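Family Caregivers Wanted for Interview Study on Home Hospice Care

The Obura Center for Caregiver Research is looking for adults who have cared for a spouse, parent, sibling or close friend at home during the last months of an illness. We want to hear how families divided up the work, what help they were offered, and what they had to find for themselves.

So far 94 people have taken part. We have room for 151 in this round, which closes at the end of May.

Who can join

You must be 18 or older and have been one of the main people giving care. The person you cared for must have been enrolled in hospice for at least part of that time. It does not matter what the illness was or whether you lived in the same house. Paid home health aides are not eligible for this study, but may write to us about a separate one planned for next year.

If your loss was within the past six months, we will ask you to wait before scheduling. You can still put your name on the list now.

What you will do

Fill out a short form by mail or online.
Take part in 2 interviews, by phone or at our office on the second floor of the Dostska Building. Each lasts up to 90 minutes.
If you wish, bring a notebook, calendar or medication chart you kept during that time. We copy pages only with your permission and return the originals the same day.

You may skip any question, take a break, or stop altogether. Stopping does not affect your payment for an interview you have already started.

Payment

$40 per interview, by check or gift card. Parking in the Dostska garage is validated. We can also pay for a sitter if you are now caring for someone else.

Privacy

Interviews are recorded and typed up with names and places removed. Recordings are erased once the transcript has been checked.

How to sign up

Call the study line at extension 279 between 9 a.m. and 4 p.m. and ask for Bronisława Duda, study coordinator. Messages left after hours are returned the next working day. Questions about the research itself can go to Clotilde Marchal, lead investigator, at the same extension.

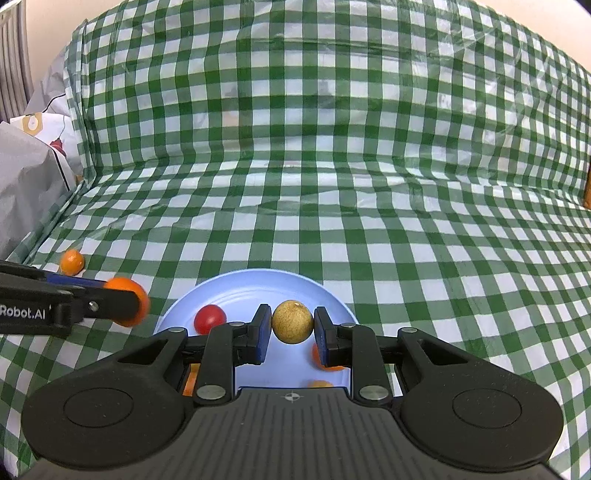 Getting to the office

Use the side entrance next to the garage. The elevator is on the left, and the front desk will call up for you.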